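The Door Problem

In a shared workshop in Drasholm, a small group is teaching a two-armed robot to let itself out

By Darlene Penner

The workshop on the second floor of the old Holtolcombe building closes at 7 in the evening, but the computer in the back corner stays on. Yuzhen Peng and Xinyi Meng have been running doors on it since February.

The robot they are building is called Tresis. Its frame is bolted together on a bench next to the drill press, and one shoulder is still waiting for a bearing. Most of the work on it for now is done in simulation, where the arms are finished and a crash costs nothing.

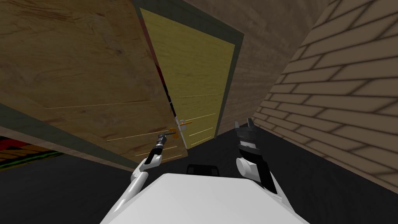
2 min read

Peng, who repairs elevators for a living, picked doors as the first job. He wants Tresis to carry parts between the workshop and the storage room down the hall, and there are two doors on the way.

"I figured doors would take a couple of weeks," he said. "Then we would move on to the carrying."

The simulated doors have lever handles, colored orange so that Peng and Meng can find them quickly in the recordings. A lever is easier than a knob for a two-fingered gripper, but the arm still has to get close at a good angle, push down, and keep hold while the door swings. If the hand follows a path that doesn't match the swing of the door, it slips off or drags the robot forward.

Meng writes the code that plans the arm's path. Her first version treated every door as if it opened a full 90 degrees, and it ran the elbow into the wall again and again. The present one checks how far the door has moved and plans the next stretch from there. She has logged some 3,000 attempts. She keeps the failed ones in a separate folder and goes through them on Saturday-style long lunches, with a sandwich and a legal pad.

Much of what she looks at comes from the views near the hands. She checks where the fingers are pointing and how much space they have.

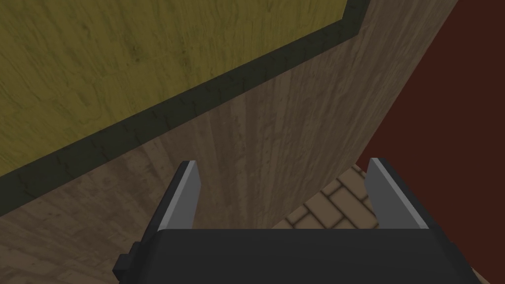 An open gripper in the simulator, with brick showing between the fingers.

The textures in the simulator came from Yaqin Xu, a set painter who rents the next bay. She made wood grain and brick in colors no building would put together, and Meng swaps them often so the software does not come to depend on one kind of door.

The real arms are Yutong Ye's job. He is machining the finger mounts himself on the shop's mill, and he has remade the left one twice. The motor controllers are a secondhand set from a supplier called Shi, bought with money from a tool sale.

Ye would like to try a real door before the second arm is done. He has hung one in a frame of two-by-fours beside the bench, with a lever he took from his own basement. Peng wants to wait until both arms are on, so the balance will be right. As of this writing the door is being used to hold coats.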